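标题：自酿康普茶二发老是没气，换瓶子有用吗？

楼主 酸罐子阿菲
先说情况。一发14天，26度左右，酸度刚好，菌膜也厚。二发装瓶，加姜和蓝莓，室温放四天，进冰箱一晚，打开……没气。就“噗”一下，完了。
用的是超市果酱瓶，铁盖那种。有人说是盖子漏气，要换卡扣瓶。也有人说糖不够。到底先改哪个？
孩子一直说像过期苹果汁，我有点受打击。

2楼 北窗晒醋
果酱瓶不行。那种盖子压力一大就往外漏，换卡扣瓶，胶圈每次检查。别买装饰用的薄玻璃方瓶，会炸，真的会炸。

3楼 慢火牛骨
先别急着花钱。我用塑料汽水瓶，500毫升的，捏着硬了就进冰箱。两年没炸过。

4楼 Lauritsen_T
同意3楼。塑料瓶最大的好处是能捏。玻璃瓶你只能猜。
另外楼主每瓶加多少糖？没写。

5楼 酸罐子阿菲
回4楼，没另外加糖，就蓝莓一小把，姜三片。瓶子370毫升的。
怕太甜，一发我故意放久了点。

6楼 Lauritsen_T
那就对了。一发放久，糖吃得差不多了，蓝莓整颗丢进去皮又没破，酵母吃不到。压碎，或者每瓶加半小勺白糖。
瓶子是第二位的事。

7楼 北窗晒醋
不同意。漏气的瓶子你加一斤糖也没用，气全跑了，还更酸。先换瓶。
我自己两种盖子对比过，同一缸茶，同样的糖，果酱瓶基本是平的，卡扣瓶开盖冒一手。

8楼 慢火牛骨
对比过几瓶？

9楼 北窗晒醋
各一瓶……

10楼 慢火牛骨
那不叫对比哈哈

11楼 Solomiia在厨房
插一句，汉语不是母语，有错请原谅。我外婆做格瓦斯，每瓶放几粒葡萄干，葡萄干浮起来就是有气了，放冷的地方。康普茶我也这样做，可以的。葡萄干不要洗油的那种。

12楼 酸罐子阿菲
葡萄干这个好！家里正好有。“不要洗油的那种”是说不要裹了油的？

13楼 Solomiia在厨房
对，表面有油的不要。

14楼 老坛不老
你们都没问她装瓶前搅没搅。酵母沉底的，从上面舀出来的茶清是清，酵母少。装瓶前用干净长勺把整缸搅一搅再分。我以前最后那瓶气特别足，前面几瓶都没气，就是这个原因。

15楼 酸罐子阿菲
啊。没搅。我还特地避开底下那层渣，觉得脏。

16楼 老坛不老
那层渣就是你要的东西

17楼 路过喝一口
Fillarex那种带压力表的瓶盖有人用过吗，看着挺方便，想入。

18楼 Lauritsen_T
没用过。为了一瓶茶装个表，不至于吧。

19楼 北窗晒醋
朋友有一个，他说还行，我没亲手用过不评价。话说回来做多了确实省心。

20楼 Signe_Juhl
说个安全的。二发别放暖气边上，别放太阳底下。去年十一月我把一箱放在地暖上忘了，第三天半夜响了一声，厨房天花板上现在还有姜丝。
放纸箱里，盖条厚毛巾。开瓶前一定冷透，冷的时候气溶在里头，不那么冲。

21楼 慢火牛骨
天花板姜丝+1，不过我那次是百香果，籽到处都是。

22楼 酸罐子阿菲
有点怕了。那塑料瓶先来吧。
总结下大家说的，我这次改：搅匀再装，蓝莓压碎，加半勺糖，一半塑料瓶一半果酱瓶，放一样久，看看到底谁对。

23楼 北窗晒醋
行，等你结果。没有卡扣瓶我不服哈

24楼 木勺先生
补充个没人提的：留的空。瓶口留两三厘米就够，装太浅的话气都在上面那截空里，茶里没多少。楼主上次装到哪？

25楼 酸罐子阿菲
装到瓶肩，大概四分之三吧。又错一个。。

26楼 木勺先生
正常，我第一年全错。

27楼 酸罐子阿菲
来更新了！放了四天，昨晚进的冰箱，今天开。
塑料瓶：第三天就捏不动，打开嘶嘶的，倒出来泡沫能停一会儿。好喝！！
果酱瓶：比上次强，有细泡，可是喝到一半就没了。
加葡萄干的那瓶（塑料）气最足，差点溢出来。孩子喝了一杯，又要一杯，没再提过期苹果汁。
所以糖、搅匀有用，瓶子也有用，你们俩都对了一半。

28楼 Lauritsen_T
恭喜。我接受一半。

29楼 北窗晒醋
我也只接受一半，卡扣瓶还没上场呢。

30楼 老坛不老
果酱瓶别浪费，拿去装一发的种子液，盖纱布就行，别拧盖。

31楼 路过喝一口
请教下，大家做好的分小瓶还是大瓶？我一个人喝，大瓶开了第二天就跑气。

32楼 慢火牛骨
一个人就小瓶，开一瓶喝一瓶。洗起来是烦，瓶刷买长的。

33楼 Solomiia在厨房
我也小瓶。颜色不同的放在一起很好看，甜菜根的最红，客人先拿那个。不过甜菜根要少放，土味重。

34楼 酸罐子阿菲
下一批想试洛神花。架子上的小瓶子也该理一理了，洛神花配什么大家帮我想想，橙皮？
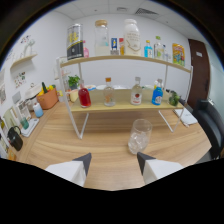
相关帖子：洛神花二发，先煮还是直接泡？

楼主 Noreen爱冒泡
做过几次了，记一下。干花先用90度的水焖十分钟，放凉，过滤，兑进一发茶里再装瓶。直接丢干花也行，就是花瓣堵瓶口，倒的时候喷一身。

2楼 木勺先生
直接泡颜色更深吧？我一直直接泡，倒的时候拿个滤网。

3楼 Noreen爱冒泡
颜色差不多，涩一点。看个人。

4楼 老坛不老
洛神花本身就酸，一发要早点收，别等到平时的酸度。配橙皮可以，白的那层刮干净，不然苦。

5楼 酸罐子阿菲
从隔壁帖过来的，记下了。橙皮每瓶放多少？

6楼 老坛不老
小指头长一条，多了抢味

联系我们 | 版权所有 © 泡泡缸发酵论坛 | 返回顶部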